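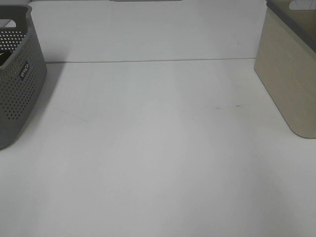

How the software plans a move

A robot's program, such as Romness, starts with a picture. To the computer it is only a grid of numbers. The software sorts them into parts: grey basket on the left, beige box on the right, white table between.

Shadows are a problem. The basket's shadow is darker than the table – but it is flat, so the arm can pass over it.

Next comes planning. Romness tests 280 paths and drops any that would hit a basket or box. It keeps the shortest one left and splits it into 2000 small steps for the motors.

Words by Yen-ting Lam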